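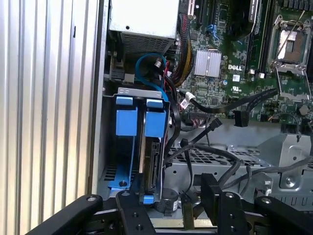
What does Koltus do?

Koltus takes in retired office computers from businesses, schools and clinics, erases or destroys the storage, and then resells, reuses or recycles what is left. Each customer receives an itemized report at the end of the job.

About the company

Koltus was started by Alvar Grønli, who had spent his earlier career running desktop support for a shipping office and had watched pallets of old machines leave the building with no paperwork. The first work was done under contract for a single customer, Pratine, which was closing a branch and had 253 desktops to account for. The intake form written for that job is still the basis of the one in use, with fields added for encryption status and asset tag condition.

The company now has 19 employees. Three of them work only on data erasure and don't handle sales stock. Intake, erasure and resale are kept in separate rooms, and a unit changes rooms only after its record has been signed off in the inventory system, Jornov. Jornov was written in-house. It is plain to look at and fast with a barcode scanner.

How a job is handled

Units are scanned on arrival and matched against the customer's list. Differences are reported before any other work starts. A unit that is on the pallet and missing from the list is held until the customer confirms it in writing.

Storage devices are recorded by serial number. Magnetic drives are overwritten and verified by reading back the full surface. Solid-state drives are erased with the drive's own sanitize command, followed by a sampled read. Any drive that fails either step is shredded, and the certificate lists it under destruction.

Systems are then graded. Grade A units are complete and boot to setup without errors. Grade B units need one part. Everything else is used for parts or sent to materials recovery.

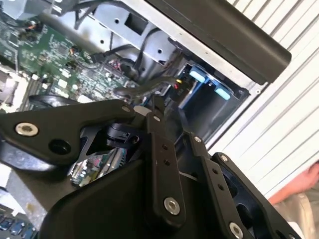
Parts and repair

Memory, power supplies and processors are tested before they are placed in stock. Boards are checked for swollen capacitors and bent socket pins, then run under load overnight. Tested parts are sold with a 90-day warranty, mainly to repair shops and to school districts that maintain older fleets. The Olivares warehouse holds this stock, and orders placed before noon ship from there the same day.

Older desktop platforms make up most of the demand. 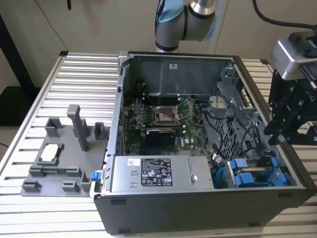
Customers who keep a model in service for many years tend to ask for the same few items, so minimum stock levels are set by model and reviewed every November. When a model drops below its minimum, incoming units of that type are stripped before they are offered whole.

Pickup and minimums

Pickup is free within the regional route for loads over 900 pounds. Smaller loads can be dropped off at the Olivares dock by appointment. CRT monitors, loose batteries and toner are not accepted.

Page last revised 2/3/26.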